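Nastden Decorative Interiors, Unit 4: The Vanity Table
30 Sep 2024
By the course instructor, Nastden

Read this before the practical. The Hullel catalog pages are in your folder, and the Ivholm pages will be there when the copier is speaking to us again.

1. What a vanity is

A vanity is a table that has been promoted. Take away the mirror and you have a small desk with ideas. Put it back and people start lining up their bottles, which is why we give the piece a whole unit and the umbrella stand half a page.

For our purposes it has three parts: the top, the glass, and the frame around the glass. Drawers, if there are any, belong to Unit 5 and to whoever has lost the key.

2. The frame

The frames in this unit are the carved kind, or the kind that wants to be taken for carved. Look for the crest first. It sits at the top of the oval and usually has flowers on it, because at some point somebody decided that roses were what a person wanted over her head at seven in the morning. Scrolls run down the sides from there and finish wherever the maker got tired.

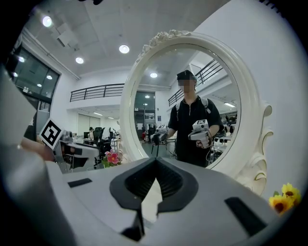
White paint forgives a lot of this. It flattens the deep parts and softens the silly ones, so an ornate frame in white can stand against a plain white wall without picking a fight. The same frame in gold would need a bigger room and probably a chandelier. In your sketchbook, draw one scroll and one flower at actual size. Leave out the shading. I have seen your shading.

Dusting: soft brush, top to bottom, dry. Spray cleaner goes on the cloth and never on the glass, where it runs down behind the frame and stays for years. If a petal comes off, keep the petal. The Athumani repair sheet covers gluing and spends most of its length telling you to wait.

3. The glass

An oval mirror is kinder than a rectangular one and shows less. It loses the corners of the room, which in a bedroom is a mercy. In a big open space it still brings in far more than you asked for: railings, ceiling lights, shelves, the chair you meant to move. Stand where the user will stand and make a list of what is behind you. That list is your real background, and it counts toward your grade.

Set the height for the person who will use it. The catalogs assume a seated user of no particular size. Plenty of people do their hair standing up, with one shoe on.

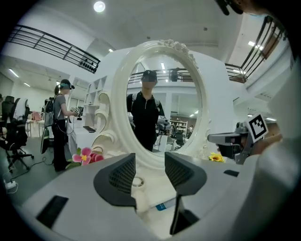
A student in the July group objected that a mirror this fussy makes whatever is in front of it look underdressed, and wanted to know why we don't teach the plain ones. She had a plain one at home, she said, and it had never once made her feel she should be wearing earrings.

Fair. Plain mirrors are in Unit 6, with the bathroom cabinets. She was also told that underdressed is a tabletop problem, and so we come to the tabletop.

4. The top

Rounded corners are good for hips. White tops are good until the first lipstick. Keep the things people use within reach of the front edge and let the decoration go to the sides, where it can't be knocked into a cup of tea.

Low things in front of the glass, taller things beside it. A tray tells small objects where to live. They won't all listen, and a bottle on its side should be stood up before you begin marking out positions. Artificial flowers are allowed in this course. They need dusting too, a fact that seems to shock somebody every year. Two colors of flower are plenty for one table. Cables go behind a leg if the leg will cooperate.
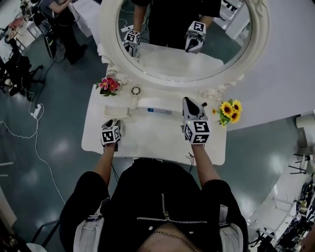

Fig. 3. White vanity top with tray, small round fan, pink flowers and sunflowers.

5. Practical

Work in pairs. Clear one top completely, wipe it, and put everything back in an order you can defend out loud. Then write 200 words on what you moved and what you wish you had thrown away. Hand in the sketch of the scroll and flower with it. Pencil is fine. Bring your own brush, as the shared ones have been used for glue.

Nastden Decorative Interiors | Course office: use the contact form | © 2024 Nastden | Back to top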